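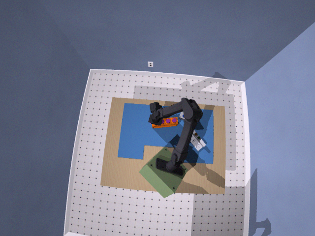 Remote demonstration on the Bondley bench: common questions

What does a demonstrator do?

You drive the arm through a short task from start to finish, and the software records the joint positions and the gripper state as you go. The block tasks are the ones most people begin with. You bring the gripper over the orange block with the purple studs, close it, lift, move to the place named in the task card and let go. Then you press Save or Discard.

Do I need a real robot?

No. The Bondley bench runs in simulation and you connect to it through the Parkau client on an ordinary computer. Sites that have their own arm can also record by hand guiding, where you hold the arm and move it yourself. Hand guiding has a separate set of task cards.

What can I use to control the arm?

A Solanki hand controller or a keyboard. The hand controller is easier for anything that involves turning the wrist. Keyboard control is fine for straight lifts, but expect your first few attempts to be slow.

How long should one demonstration be?

Most block tasks take under a minute. The client stops recording at 3000 steps and marks the run as incomplete. You can still watch it back, but it will not be used for training.

How many do I have to record?

A full set for one task is 53 saved demonstrations. They can be spread over as many sessions as you like, and several people can share a set if each signs in under their own account.

The block slipped and I picked it up again. Should I save that?

Yes, if you finished the task. Recoveries are useful to us. Discard the run if the block went off the board or if you had to use Reset.

Why does the block lie at a different angle each time?

The start position is changed at every reset so that the trained policy doesn't learn a single path. Please don't press Reset repeatedly until you get an angle you like.

The gripper looks as if it is over the block but closes on nothing.

The default view is from high up, and height is hard to judge from there. The arm also hides part of the block when it is close. Press V for the side view before you lower the gripper, or watch the shadow on the mat as you come down.

My arm moves in jerks.

Check the delay figure in the corner of the client. Above 236 milliseconds the client begins to drop commands. A wired connection usually cures it. If it doesn't, close any other programs that use the graphics card.

Can I delete a demonstration after saving it?

You can for 31 days, from the Sessions page. After that it is moved to the Dosano archive and you will need to write to support with the run number.

When is the server down?

Sunday from 6 am to 8 am. Runs in progress at 6 am are lost.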